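My Mother's Recipe Cards, Finally Typed Up

So I did the thing I've been saying I would do since we moved to Bretstead. I sat down with the tin of recipe cards and typed them up. All of them! Well, all the ones I could read, and I'll get to the others.

The tin had been on top of our fridge for so long that the lid had a ring of grease on it. Mom gave it to me when she moved into the smaller apartment and I promised her a clean printed copy by June. That was a different June. She has been very patient, apart from the phone calls.

I had pictured one cozy rainy weekend. Tea, a blanket, a bit of typing. It took most of the winter, mostly in the hour after dinner when the dishes were done and I didn't want to start a movie. Some nights I did one card and some nights I got on a roll and did all of the cookies.

The hard part is that Mom doesn't write recipes, she writes reminders to herself. The card for her braised cabbage says "the usual, but longer." Her pie crust has flour, butter, salt and then the word "enough" with a line under it. I called her and asked enough what, and she said water, obviously, and went back to her show.

There were three cards for the same honey cake, and no two of them agreed on the eggs. I baked all of them (my family did not complain) and the middle one was the cake I remember, a little dry at the edges and really dark on top. I'm keeping the others in the file anyway, with a note, in case my brother remembers it differently. He usually does.

I typed most of it at the kitchen table, with the laptop pushed back far enough that I could lay the cards out in front of me in rows. Soups went on the left and anything with sugar on the right, until I ran out of table and had to use the windowsill.

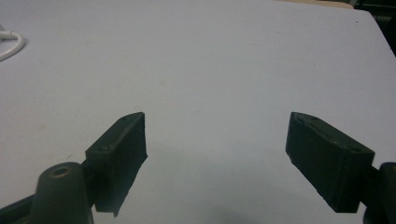 Photo: Bianca Costache

Then there were the cards that aren't in Mom's handwriting. I loved these the most. People used to hand each other recipes at church suppers and over the fence, and she kept them just as they came. One is from Benedicta Ansah, who lived across the hall from us when I was in grade school and whose groundnut stew I would have walked miles for. It's on the back of a dentist's reminder. She wrote out every single step, down to which burner to use on our stove, and I left the burner in.

One card just says Ivanyshyn at the top and then a list of ingredients for what I think is a dumpling dough. Mom says it was a bakery she used to like. I made it once and the dough was tough as a boot, so either something is missing or I let it rest for the wrong amount of time. If that name rings a bell for anybody, please write to me!

I didn't fix the spelling. I went back and forth on this – a tidy version would be easier to cook from – but when I cleaned up the first few cards they stopped sounding like her. So "brocolli" stays. I did add oven temperatures where she'd written "hot oven," and I put mine in brackets so you can tell who's talking.

My friend Kwesi Sowah looked over the soups for me and caught a spot where I'd typed tablespoons of salt instead of teaspoons. Thank you, Kwesi, you saved a lot of people's dinners.

I printed two copies, one for Mom and one for me, and put them in those binders with plastic sleeves so they can get splashed on. The cards went back in the tin, in the order I found them, and I wiped the lid. Next up is the pile I couldn't read. I'm taking it over to Mom's on Tuesday with a magnifying glass and a honey cake, the middle one.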